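The Floor Under the Floor

Last updated: Mar 20, 2025

Everybody wants the old floor now. Ten years ago they wanted it gone. Vinyl over tile, carpet over vinyl, then a second carpet because the first one smelled. And now people on their knees in the hallway with a scraper, hoping.

Danuta Domański gets the calls. She runs Rokness, a two-van outfit out of Quintanilla that does nothing but old tile. Lifting it, cleaning it, matching it, putting it back. The February she started, the phone rang maybe once a week. Now there is a waiting list and a second phone.

"They pull up a corner and send me a picture at midnight," she says. "Is it good? Is it worth something? I tell them go to bed."

Most of the time it's good. Entry halls, bathrooms, the back rooms of shops. Small stuff, set tight by people who did it all day every day and were fast. You can't get that speed anymore, Domański says, and you can't really get the patience either. Her last big job was a boarding house on the hill. Three weeks of scraping, 1,523 tiles lifted, 382 of them too far gone to go back down.
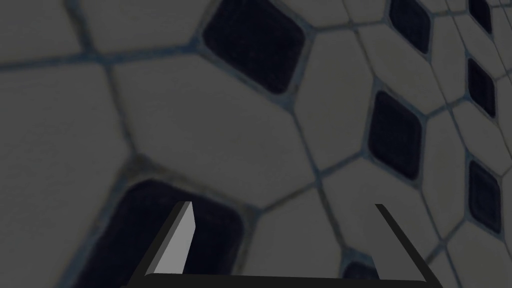
So can you do it yourself?

Up to a point. Cleaning and regrouting a sound floor is a weekend and sore knees, but lifting tile out of a mortar bed breaks a lot of it if you haven't done it before, and old adhesive should be tested for asbestos before anyone touches it.

That last part people skip. Domański won't set foot in a job without the lab sheet. She has walked away from four of them, one with the deposit already paid. Gave it back.

Then the money. Not cheap, never was. New porcelain from a big store will beat her price every time and she says so on the phone, first thing, to save the drive. What she sells is the floor that came with the house. Some people care, some don't. The ones who don't are perfectly nice about it.

Mostafa Zerouali cares. Zerouali bakes at Omness, the bread place on the corner, used to be a pharmacy, then a video store, then nothing for a long while. He found the tile by accident when a flour bin went over and took a chunk of linoleum with it. Closed for nine days to have it done. Lost the wedding orders. Would do it again, he says, though maybe not in wedding season.

"My father laid floors in Fez," he says. "He would be rude about the grout. But he would stand on it."

The grout is the fight, always. Clients want it white. It was hardly ever white, or it was white for a month. Domański mixes hers dark and lets them be annoyed untill they've lived with it a winter. Sealer, same argument. Shiny looks great in the doorway and scratches by summer. She uses a flat one from Drondska that goes on thin, two coats, nobody walks on it overnight. Including the cat. There has been a cat.

What to do if you think you've got one. Pick a closet. Lift a corner in there, not in the middle of teh room. Stop if you hit black glue, get it tested. Keep every loose piece, even the halves, in a bucket with a lid. Domański can do a lot with halves. Edges of a room are all halves anyway.

She's booked into the fall. Next up is a stairwell landing, then a church kitchen with four layers on top of whatever is down there. She hasn't seen it yet. She thinks brick.

COMMENTS

kettlehouse: We did ours with a heat gun and a putty knife after the test came back clean. Slow but fine. Wear knee pads!!

Marge T.: White grout is a lifestyle choice and I regret it.

fourth_st_renter: any tips if you don't own the place? landlord says leave the carpet

RELATED

Plaster walls: patch or tear out?
The bakery hours nobody wants to work
Six old doorknobs and how to fix the wobble
Reader mail: radiators, again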